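Search this site... Go Kids' Corner

A Day Out with the Robots!

01/03/2018
By the Kids' Corner team

Have you ever wished somebody else would do the dishes? At the Pumano open day in Iltville, we met a robot that is learning to help tidy up the cups. It was so much fun that we have to tell you all of it!

Pumano is a robot workshop, and once a year it opens its doors to families. We rode the bus in from Tonport with 102 other visitors waiting in line when we got there (yes, there was a sign at the desk that kept track!). Everyone got a sticker, and then we went inside in groups.

First, what is a robot arm? Hold out your own arm and wiggle it. You can bend at the shoulder, the elbow and the wrist. A robot arm has joints too, and inside each joint there is a motor. When the motors turn together, the arm can reach up, reach down, or swing around to the side. Your muscles do that job for you, and you don't even have to think about it.

At the end of the arm is the gripper. That is the robot's hand! Some grippers have just 2 fingers, and you would be surprised how much you can do that way. Try it at home: pick up a plastic cup with only your thumb and one finger. Now put it down on a plate without making a sound. Tricky, right?

The dish table was our favorite stop. The job sounds easy - take a cup and put it where it belongs. But think of all the things a robot has to get right. Where is the cup? How tall is it? How hard should I squeeze? Too soft and the cup slips. Too hard and it could crack! 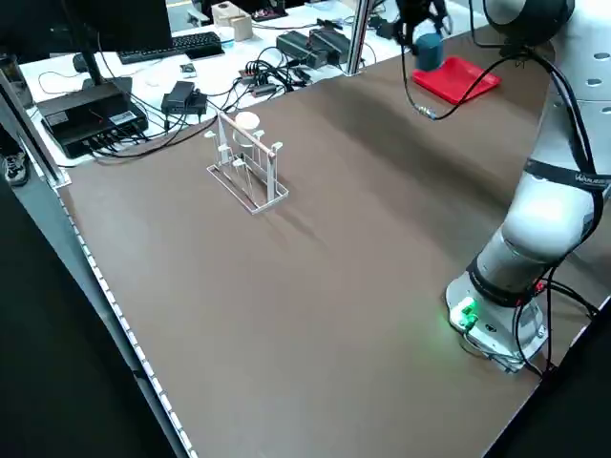
Careful now! The blue cup is just above the red tray, and there's a white cup in the dish rack.

A robot doesn't know what a cup is the way you do. You have picked up cups since you were a baby, and you have spilled plenty of juice along the way. A robot has to be given its instructions by people. One way is to write a program, which is a list of steps for a computer to follow. Another way is to guide the robot through the job many times so that it has lots of good tries to learn from.

We asked what happens when it gets something wrong. The answer was: try again! One of the people at the table told us that mistakes are useful, because they show the team what to fix. Maybe the arm came down too fast, or the cup was a little farther over than the robot expected. You change one thing and have another go.

You may have noticed that there are a lot of cables around a robot. Some carry electricity, and some carry messages. A robot arm can't eat a sandwich for lunch, so it needs power from somewhere!

After the dish table we went next door to the Obura room, where you could be the robot yourself. One kid wore a blindfold and another kid gave the orders. "Forward 3 steps! Stop! Left hand down!" We knocked over the block tower 5 times before we got it right, and we laughed so hard that we had to sit down.

Want to play robot at home? You need a friend, a plastic cup and a tray. Your friend is the robot and may only do exactly what you say. If you say "pick up the cup," the robot should ask, "Which hand? How high?" Give one small step at a time until the cup is on the tray. Then swap places!

The next open day is in October, and children get in free with a grown-up. Wear comfy shoes, bring your questions, and say hi to the dish robot for us!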